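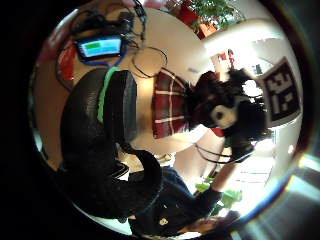 Drokix makes carbon steel pans and flat griddles for home kitchens and small restaurants. The business works from a single unit in Sokthorpe, where pans are cut, pressed, fitted with handles, seasoned and packed. The range is small and changes slowly. Hot steel is part of the work at most stages. Every pan is made from plain carbon steel with no coating. The cooking surface is built up from thin layers of oil baked on at the works and then added to by the owner over years of use.

The company was started by Dale MacPherson, who had trained as a sheet metal worker and then spent several years repairing ovens, hobs and extraction hoods for hotels. Much of that work involved replacing warped griddle plates. Most had been made too thin for the burners under them, or had been welded in a way that pulled the plate out of flat. The first Drokix product was a replacement plate for one make of range. Frying pans followed when the same kitchens asked for them.

What we make

The frying pan is sold in 10 inch and 12 inch sizes, measured across the rim. Both are pressed from the same sheet and have the same sloped side. The 12 inch pan has a second, shorter handle opposite the main one for lifting. Handles are steel and are fixed with rivets. We do not offer wooden or plastic handles, as the pans are meant to go into the oven.

The Arsenault is our double griddle. It sits across two burners and is flat on one side and ridged on the other. A shallow channel runs round the edge of each side to collect fat. It suits flatbreads, drop scones, bacon, sliced vegetables and thin cuts of meat. It is not suitable for induction hobs, where the gap between the two heating zones leaves a cold band across the middle. The frying pans work on gas, electric, ceramic and induction.

The Dirville is a deep pan with a fitted lid, intended for braising and shallow frying. It is the newest product in the range and is made in batches, so there may be a wait between orders. The lid is pressed from the same steel as the body and needs the same care.

How the pans are finished

Each pan is washed to remove the protective oil that comes on the sheet, dried fully and wiped with a thin coat of rapeseed oil. It is then baked. Wiping and baking are repeated 5 times. The colour after this is brown to dark grey and is often uneven. It will go on changing with use, and patches of lighter metal after cooking tomatoes, wine or vinegar are normal. Cooking something fatty in the pan over the next few days will usually bring the colour back.

Flatness is checked cold, on a surface plate, before the first coat of oil and again after the last. A pan that rocks is scrapped. Small marks on the outside of the pan from pressing are left as they are - polishing them out removes metal and has no effect on cooking.

Care

Wash by hand in hot water, with a little washing-up liquid if needed, and dry on a low heat. Do not leave the pan to soak. Rust can be taken off with wire wool and the area seasoned again by the method printed on the card in the box. Heat the pan slowly, especially on induction, where full power on a cold pan can bend the base.

Repairs

We re-rivet loose handles and re-season pans of our own make. Write to us before sending anything, giving the size of the pan and the type of hob it has been used on. We do not work on cast iron or coated pans. Repairs are done between production batches, and the slowest time of year for returns is November, when most of the unit is given over to Christmas orders.

Buying and visiting

Pans are sold direct and through a small number of independent cookware shops. The counter at Sokthorpe keeps the frying pans in stock and usually has seconds with cosmetic marks at a lower price. It is closed on Sunday. Trade customers can ask for griddle plates cut to size; a drawing with dimensions in millimetres is needed before we can quote.

Contact us | Delivery and returns | Trade enquiries | © Drokix, Sokthorpe. All rights reserved. | Back to top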